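About the Candthorpe Handling Group

We are a small research group that works on how robots learn to handle household things. The method we use is called Nuchit. A person holds a pair of grippers, does an ordinary task with them, and the recordings are used to train a controller for a robot arm. 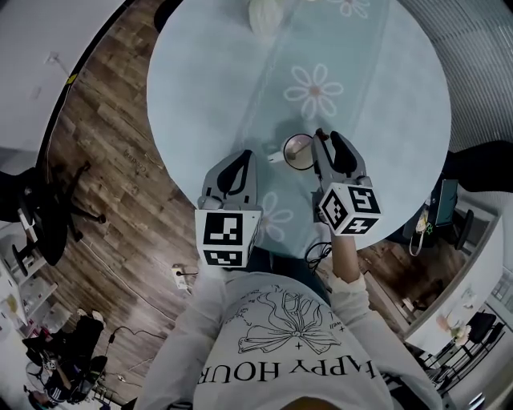
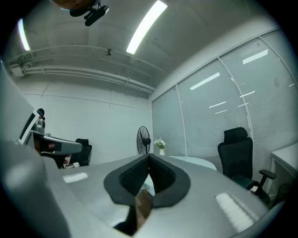
Hand-held grippers in our recording room, from the head view (first) and from a camera on one of the grippers (second).

What we work on

Most of our work is about one question: how much does a robot learn from a demonstration that goes a little wrong? People miss a grasp and go back for it. They pick something up by the wrong end and turn it over. The usual practice is to throw those recordings out and keep the clean ones. We kept them, labeled them, and found they were worth having.

The tasks are small. Pick up a flat thing from a cloth without dragging the cloth. Fold something soft and set it down where it won't slide. Move a cup past another cup. Pass an object from the left gripper to the right one. We stay with two-handed tasks on a tabletop and have turned down work on warehouse picking and on anything that needs a mobile base. There are other groups with better equipment for that.

How the Nuchit method works

Each session has one operator and one person keeping the log. The operator takes a gripper in each hand and works through a list of tasks printed the day before. There are three views of every demonstration, one from the operator's head and one from each gripper. The grippers carry printed marker cubes, and we use the markers to work out where each gripper is relative to the other and to the table. If a marker is hidden for too long, that stretch of the recording is set aside and doesn't go into training.

The person with the log writes down the start of each attempt and one of four codes:

C - clean, task finished with no second try
R - recovered, something slipped or missed and the operator fixed it
A - abandoned, the operator stopped
X - not usable, for any reason to do with the recording itself

The code goes down at the time, by hand, and is checked later against the video by somebody who wasn't in the session. When the two disagree, a third person decides. Disagreements are nearly all between C and R. We spent most of one spring arguing about whether a gripper that touches an object, backs off and closes again has recovered from anything. The rule now is that if the fingers closed on nothing, it's an R.

Recovered attempts are then split at the point where the mistake ends and the fix begins. This is the part of the method that is ours. The controller is trained on the second half at full weight and on the first half at a lower weight, so that it sees what the trouble looks like without being taught to get into it. Somkiat Mahawong wrote the first version of the splitting tool, called Gamby, and still maintains it. It makes a guess at the split point from finger opening and gripper speed, and a person moves the mark if the guess is off.

What we found

Our main comparison used 400 demonstrations of a tabletop task, collected by five operators. Of those, 304 were coded clean. We trained one controller on the clean set alone, and a second on the same clean set plus 80 recovered attempts, split as described. The remaining attempts were abandoned or not usable and went into neither.

Both controllers were run on the same pair of arms, with objects placed from the same printed layouts. The two did equally well when nothing went wrong. The difference came after a first missed grasp. The controller trained only on clean recordings tended to repeat the same motion in the same place, or to carry on as if it were holding something. The second one backed away, opened and tried from a different angle much more often, and finished more of those trials.

There were limits, and people who want to use the method should know them.

The gain was small on soft objects. With cloth, a missed grasp often changes the shape of the thing, and the recording of one person's fix doesn't say much about the next mess. We think this needs many more recordings than we have. Chalerm Suwannarat is working on it and has not got far enough to report.

The gain disappeared when the split points were left as the tool guessed them and not checked by a person. We did not expect that. In a sample that we went back over, the guess was early more often than late, so the controller was learning part of the mistake at full weight.

All of the operators in the main comparison had practiced beforehand. We don't know how the result holds up with people who pick up the grippers for the first time. A run with new operators is planned.

Thin, flat and shiny things remain hard for both controllers.

How we got here

The group began inside Horix, a company that makes tooling for packaging lines. Kanokwan Chareonsuk was hired there to look at gripper wear and ended up spending more of her time on how people held parts than on how machines did. Kirsty Ogilvie joined her from a controls job in the same building. They started recording demonstrations on a bench after hours with two grippers built from spare parts and a great deal of tape.

Horix let the work go on for three years and then agreed to separate it. We moved to our own rooms in Candthorpe in October and took the name of the place. Horix still pays for part of the group under a research agreement, and gets early copies of our reports. It doesn't choose the tasks and can't hold up publication. The rest of the money comes from two grants and from a training course we run for other labs.

The name Nuchit was the label on a shelf in the old bench room. It was written on the first set of tapes and drives, and by the time anyone thought about a proper name there were too many files with it in the title.

People

Kanokwan Chareonsuk leads the group. She plans the comparisons and is the one to write to about working with us. Before Horix she taught machine design for nine years.

Kirsty Ogilvie is responsible for the arms, the controllers and the safety rules in the test room. She also runs the training course.

Duangjai Thepsuriya runs the recording sessions. She writes the task lists, trains the operators and keeps the log format from changing every month. If you have visited us, she is probably who let you in.

Somkiat Mahawong looks after the software, including Gamby and the marker tracking.

Chalerm Suwannarat is a doctoral student working on soft objects. He was an operator first and has recorded more sessions than anyone else here.

We also have part-time operators, paid by the hour. Their names are not published with the data, and each of them can ask for their recordings to be taken out.

How we run sessions

A session is never longer than two hours, with a break in the middle. Operators' wrists get tired before they notice, and the log shows it: recovered and abandoned attempts go up toward the end of a long run. An early set of 29 recordings had to be dropped from the comparison when we saw that they all came from the last part of one very long afternoon.

We record in ordinary rooms, on ordinary tables, under whatever lights the room has. Table covers are changed between sets. A controller trained over a single plain surface did badly as soon as we put a patterned cloth under the objects, and we lost a month of work finding that out.

The log is kept on paper and typed up the same day. We have tried a tablet twice. Both times the person logging spent too long looking down at it.

Data and reports

The full set from the main comparison can be requested by other research groups. It includes the recordings, the codes from both passes, the split points before and after checking, and the layouts used for the robot trials. Head-view recordings are reviewed before release, and any with another person's face in them are held back. Please say in your request what you plan to use the data for. We answer within two weeks - longer if it arrives during a recording block.

Gamby is available with its source. It is fairly rough on anything other than two-gripper recordings, and we can't offer much help with installing it. Bug reports are read.

The report on split weighting was revised on January 16, 2026. The revision corrects a table in which two operators' columns had been swapped. The totals are unchanged.

Visiting and working with us

Groups from other labs are welcome to come and watch a session or try the grippers. We take up to four visitors at a time. Allow a whole morning, as the first hour goes to setting up and checking the markers.

We take one or two interns a year, usually for six months. Experience with robots is useful but we have also taken people from physical therapy and from textile work, and would like to again. Send a short letter and one piece of written work to Kanokwan Chareonsuk. There is no closing date.

For places on the training course, write to Kirsty Ogilvie. To be an operator, ask for Duangjai Thepsuriya at the front desk.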